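Workshop notebook, Gachanja bench
26 Oct 2018

Second round of seam tests on the coated pack fabric from Clerano. Soon-im Ma cut the coupons yesterday and left them in the tray by the iron, marked warp or weft in chalk on the back. A few marks had rubbed off. I checked those against the selvage scraps and re-marked them with the silver pencil. We should use the pencil from now on.

Thread today is the Stelico bonded polyester, same cone as in March. Needle changed before the first coupon and again after lunch. Stitch length set at 3 mm for everything except the last set, which I did at 2.5 to see if the perforation problem comes back. It does. The 2.5 coupons tore along the needle holes like a stamp, with the thread still whole. At 3 mm the fabric pulled and puckered first and the seam let go later, with a lot more warning.

Best single result was 351 N, on a flat-felled seam, warp direction. The plain seam with bound edge was well under that in every pull. I had expected them to be closer. The binding doesn't seem to add anything to strength, so it only earns its place by keeping the edge from fraying.
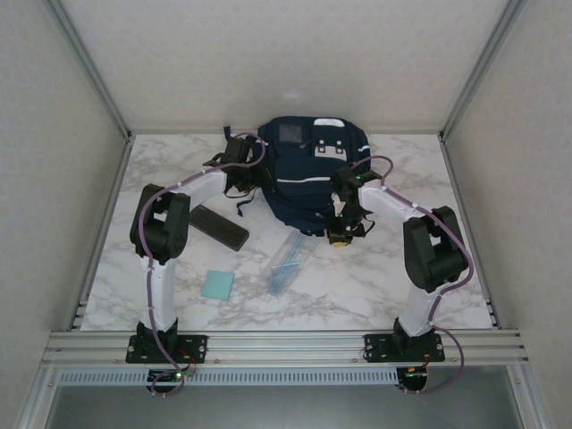 Shoulder strap anchors are the part I still don't like. The pattern calls for a box stitch with a single X, sewn through the strap, the back panel and one layer of facing. On the trial pieces the lower corners of the box take all the load and start to open there. Things to try next week:

Box moved 10 mm down so it catches the seam allowance.
Second layer of facing, cut on the bias.
Bar tack at each lower corner, no X.

Soon-im thinks the bar tacks alone will do it. She may be right, but the Clurkitz machine makes a very dense tack and I'm worried about cutting the fabric the same way the 2.5 mm stitch did. If we go that way, drop the density first and try it on scrap.

Abrasion. Ran the face fabric for 4000 cycles on the small rubbing machine, then a second piece cut across the roll for another 4000. First piece: coating dull, no broken yarns under the loupe. Second piece: dull, plus one fuzzy patch near the clamp. I think the clamp did that, as the patch follows the edge of the jaw. File the jaw edge before the next run and repeat the cross-roll piece. Don't put that second result in the table yet.

Spacer mesh for back panels came in on the narrow roll again. It stretches a lot more across than along, so the cutting layout has to keep all the panels the same way round. Last time two went in sideways and the finished backs bowed. I have drawn an arrow on the card pattern in red.

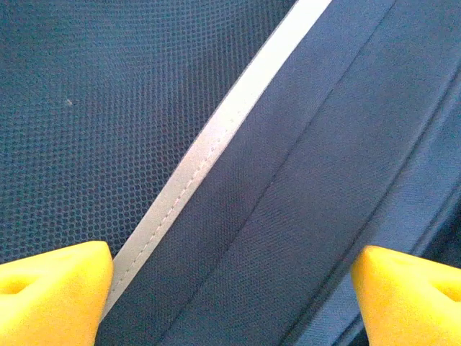

Does the mesh need to be stitched down before the piping goes on?

Baste it first, 4 mm in from the edge, with the mesh lying relaxed on the foam. If it's pulled tight at this stage it shrinks back after the piping is on and takes the curve out of the panel.

Reflective tape: sewed two short lengths, one with the ordinary foot and one with the Teflon foot. The ordinary foot drags and leaves a faint scuff down the middle of the tape. Teflon foot is fine. Topstitch 2 mm from each edge and don't backstack at the ends, just pull the tails through and tie. Pins leave permanent holes in it, so use the clips. Tape must go on before the side seams are closed.

Stock: 34 coupons left uncut on the second sheet, enough for the anchor tests and a repeat of the felled seam in weft. Low on size 100 needles. Piping cord fine. The Stelico cone will probably last through next week, but order another.

To do Monday: clean the feed dogs, there's coating dust packed in under the plate. Check the load cell zero, it was drifting a little by the end of the day. Put the chalk away.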